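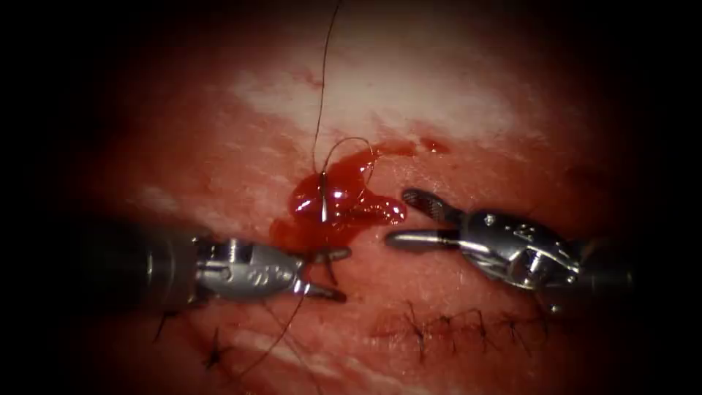

Health & Money

1/ Okay so the bill for my February surgery finally showed up and I have opinions. Buckle up, this one's for everybody with a Fadasmont plan.

2/ Total my plan says I owe: $3000. Total the hospital estimate said I'd owe: $2000. I read both letters at the kitchen table twice and then ate a sleeve of crackers.

3/ First thing I did was call and ask for the itemized bill. They don't send it unless you ask!! Mine was 8 pages.

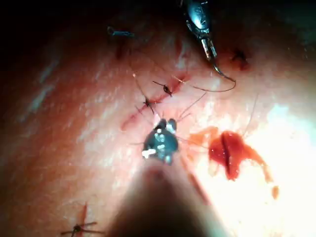
Needle and thread over an incision.

4/ Page six had a $314 "supply adjustment." I asked what it was. The guy put me on hold (flute music, so much flute) and came back and said he'd have to open a ticket.

5/ My friend Evie Mellor used to do billing at Jidholm and she told me to write down the name, the time and the ticket number for every single call. So now I have a notebook. It has tabs.

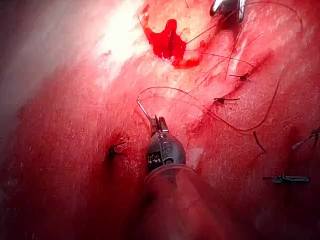 6/ Anyway, the $314 came off on the second call. Still fighting over the rest, which they say is an out-of-network thing, even though I checked the list before I booked and took a screenshot.

7/ Appeal goes in the mail tomorrow. If you've won one of these with Fadasmont please tell me what you put in the letter, my replies are open.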